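Startseite Über mich Archiv Küche & Kram Kontakt

Der Becher, der Korb und der Tisch dazwischen

29. Mai 2023

Es gibt Menschen, die räumen im Frühjahr den Keller auf. Ich räume einen Tisch auf, und zwar immer denselben. Er ist hell, aus Holz, und er zieht Gegenstände an wie andere Tische Krümel. Zuletzt ging es um einen Edelstahlbecher mit Deckel und um einen weißen Drahtkorb, und wer glaubt, darüber ließe sich kein ganzer Beitrag schreiben, hat diesen Blog noch nicht lange abonniert.

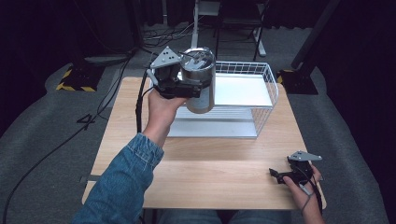
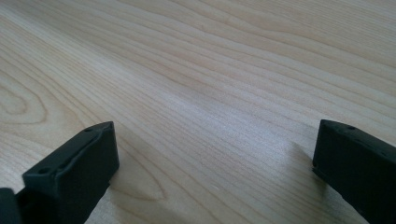

Zuerst zum Becher. Ich habe ihn im März bekommen, von Corina, die mir erklärte, ich sei jetzt in einem Alter, in dem man unterwegs aus etwas Vernünftigem trinkt. Ich war beleidigt und habe ihn zwei Wochen lang nicht benutzt. Dann habe ich ihn benutzt und war noch beleidigter, weil sie recht hatte. Der Kaffee bleibt warm, bis ich ihn vergessen habe, und auch noch eine ganze Weile danach. Früher hat mich der kalte Kaffee daran erinnert, dass ich am Vormittag zu nichts gekommen bin. Diese Rückmeldung fehlt mir jetzt.

Sein Problem ist ein anderes: Er hat keinen Ort. Für die Tassen im Schrank ist er zu hoch, bei den Gläsern fühlt er sich fremd, und in der Schublade mit den Dosen fällt er um, sobald man sie öffnet – mit einem Geräusch, das Ronaldo im Nebenzimmer jedes Mal mit »Alles gut?« quittiert. Also stand der Becher auf dem Tisch. Wochenlang. Beim Essen stand er da, beim Steuerkram stand er da, und als Violeta zu Besuch kam, hat sie ihn für Dekoration gehalten und gefragt, ob da noch Blumen reinkommen.

Damit war der Korb fällig. Weißer Draht, Gitter an den Seiten, unten ein geschlossener Boden, damit einem nichts durchfällt. Ich hatte ihn eigentlich für Putzmittel gekauft, aber die Putzmittel haben sich unter der Spüle so eingerichtet, dass ich sie nicht mehr stören wollte. Seitdem wandert der Korb durch die Wohnung. Er war schon Brotkorb, Schalablage und einen unrühmlichen Nachmittag lang Katzenbett bei Neusa, deren Katze ihn genau so lange interessant fand, wie wir hingeschaut haben.

Jetzt liegt eine weiße, glänzende Platte darin, und darunter ein Blech, das so tut, als gehöre es dazu. Die Platte ist ein Regalboden, der beim letzten Umbau übrig geblieben ist. Das ist ja das Schöne an Regalen: Man baut sie ab, man baut sie wieder auf, und hinterher hat man einen Boden zu viel und ein Regal, das trotzdem steht. Ich frage da nicht nach. Das Blech stammt aus einem Backofen, den ich seit zwei Wohnungen nicht mehr besitze. Es passt in keinen anderen. Ich habe es nie weggeworfen, für den Fall, dass der Backofen sich meldet.

Mein Plan war nun, dass alles zusammenkommt: Blech nach unten, Platte darauf, Becher obendrauf, Korb aufs Regal, fertig. Ein System. Sebastião, der von Systemen mehr hält als ich, hat mir daraufhin am Telefon einen Vortrag über Zonen gehalten. Alles im Haushalt habe eine Zone, sagte er, und der Tisch sei eine Durchgangszone. Ich habe ihm erwidert, mein Tisch sei mehr so ein Kopfbahnhof. Da fährt alles ein, und dann steht es.

Was mir bei der ganzen Räumerei aber wieder aufgefallen ist: wie hübsch das Ding ohne seine Fracht ist. Man vergisst das. Die Maserung zieht in langen Bögen über die Fläche, dazwischen sitzt links so ein ovales Auge mit Ringen, und wenn Licht darauf fällt, bekommt das Holz in der Mitte einen fast silbrigen Schimmer. Ich habe damals lange überlegt, ob ich einen dunkleren nehme, weil man darauf die Flecken weniger sieht. Gut, dass ich nicht vernünftig war. Auf dem hellen sieht man zwar jeden Kaffeerand, aber mit dem neuen Becher kleckere ich ja angeblich nicht mehr. Angeblich. Am Deckel muss man schon ziehen, bis er sitzt, und morgens bin ich zu solchen Feinheiten nicht aufgelegt.

Geölt werden müsste er trotzdem mal wieder, sagt Ronaldo. Ich habe gesagt, dafür müsste er erst leer sein. Er hat gesagt, eben.

Der Korb steht inzwischen übrigens im Flur, auf dem Schuhschrank. Die Platte ist noch drin, das Blech auch, dazu ein Schal, zwei Briefe und eine Glühbirne, von der ich nicht weiß, ob sie kaputt oder neu ist. Der Becher steht auf dem Tisch. Ich brauche ihn ja morgen früh.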